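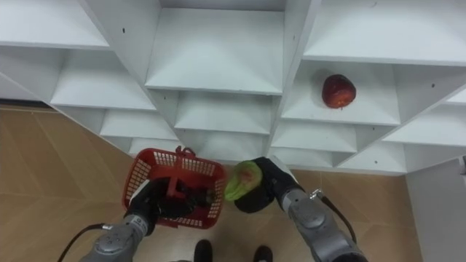

## How long will apples keep in the house without a cellar?

**windfall_wanda_lane**

How long can I expect fresh-picked apples to last if I don't have a root cellar, and where should I put them?

**coldporch**

A few weeks at normal room temperature for a good keeping variety, and well into winter if you can hold them just above freezing with some humidity. Put the few you'll eat this week on the counter or a shelf and everything else in the coldest place you have that doesn't freeze.

**windfall_wanda_lane** (adding details)

Thank you, that was fast! Let me add more, because I think I'm in over my head in the nicest possible way. We moved to a rental outside Britcombe in August, and the yard came with two old apple trees that the landlord described as "ornamental." They are not ornamental!! I've picked 80 pounds so far and one tree isn't done.

I don't know the varieties. The early tree gave us red ones, thin skinned, very sweet, and already a little soft. The later tree has hard green-gold apples with rough brown patches around the stem, so sour right now that my kids make faces. There's no basement. I have a kitchen fridge that's always full, an unheated mudroom on the north side, a detached shed with a metal roof, and a closet under the stairs. I'd love to eat our own apples at New Year's. Is that silly?

---

**coldporch**

Not silly at all, and you may have won the lottery with that second tree. Hard, sour, late and rough around the stem is a very good sign. Lots of old keeping apples taste like a dare when you pick them and then turn sweet and fragrant in storage. I have a tree like that and I wait for it all year.

So the first job is to split the crop. The red ones from the early tree are for now. Early apples almost never keep, no matter what you do for them. Eat them, make sauce, dry them, hand bags over the fence. Freeze some slices for pie. Keep them away from the late ones too, as ripe apples give off a gas (ethylene) that hurries everything near them along.

For the late tree:

- Pick on a dry day. Cup the apple in your hand, lift and twist a little. If it doesn't come off, leave it alone for another week.
- Leave the stems on. A torn stem is an open door for rot.
- Handle them like eggs. I line my bucket with an old towel and I never pour from one container into another.
- Don't wash them until you're going to eat them.
- Sort hard. Anything with a bruise, a wormhole, a split or a bird peck goes in the kitchen pile today.

Then wrap each good one in a half sheet of plain newsprint and set them in a shallow box, one layer if you have room and two if you don't. The paper isn't magic. It keeps a bad apple from touching its neighbors, and it slows down shriveling some.

Of your four spots I'd use the mudroom. North side and unheated is perfect through fall. Put a cheap thermometer on the floor, where the boxes will be, and read it early in the morning before the sun gets to anything. When a hard freeze is coming, throw a couple of old blankets over the boxes or bring them in for the night. The shed would worry me. Metal roofs bake in the afternoon and then everything under them freezes at night, and apples hate going up and down like that. Mice love it, though.

The closet under the stairs is probably too warm once the heat is on. I'd save it for squash, which would be thrilled with it.

Then look through the boxes once a week. I do mine on Monday mornings with coffee and it's one of my favorite chores of the winter. You open the door and the smell just about knocks you over! Pull out anything soft and use it that day.

---

**pantrymoth_no_more**

just put them in the fridge. crisper drawer, plastic bag with some holes in it. mine were fine until spring. don't put them with lettuce or carrots, the carrots go bitter

---

**brambleandbucket**

Everything coldporch said, plus some things I had to learn by ruining perfectly good fruit.

If you can get hold of a second-hand fridge, do it. I know that sounds like a lot for apples, but we picked one up when the diner in Tillier closed and it changed our whole winter. Set it as cold as it goes without freezing. Fridge air is dry, so use the holey bags from the answer above. My first year I skipped the bags and ended up with a drawer full of little wrinkled faces. They made decent sauce, so don't throw yours out if it happens.

Potatoes! Keep them out of the mudroom if the apples are in there. They can sprout early from the gas, and the apples pick up an earthy taste you'll notice in a pie. Onions are worse. I had an entire box that tasted like soup.

For boxes, ask at the grocery store for the flat cardboard ones that apples and pears get shipped in, with the molded trays if they'll part with them. I've also used the slatted Gurkuvano crates, the ones that stack, and they're great for air but the slats have a rough edge. Lay a piece of cardboard in the bottom or you'll get a row of bruises across every apple.

Write the picking date on each box. I swear I'm not a label person! But you want to learn your trees, and next fall you won't remember which box was picked early and which one sat out through the first frost. Taste one from the late tree every couple of weeks and jot that down too. There's a point where the sourness mellows and it suddenly smells like pear and honey, and that's when you start eating them. Past that they get mealy, and then it's crisp season at our house.

Also, find out what you have. The Kang nursery out our way has an apple table every fall where you bring a few from one tree in a paper bag with a leaf or two, and the staff try to name it. They had 23 kinds laid out on plates the last time I went and I tasted every one. I'd bet there's something like it near Britcombe. Ask at the library or your extension office.

---

**windfall_wanda_lane**

I'm so happy I asked. Red ones are simmering right now and the neighbors on both sides have bags. The green-golds didn't want to come off with the twist, so I'm leaving them another week. Thermometer is on the mudroom floor. The potatoes have been moved to the closet with the squash, unless someone tells me squash and potatoes fight too?

**coldporch**

They get along okay, but the potatoes would like it cooler and darker than the squash does. Put them low down at the back with a paper bag over them, and check for sprouts when you check the apples. And please come back and tell us how the first green-gold tastes!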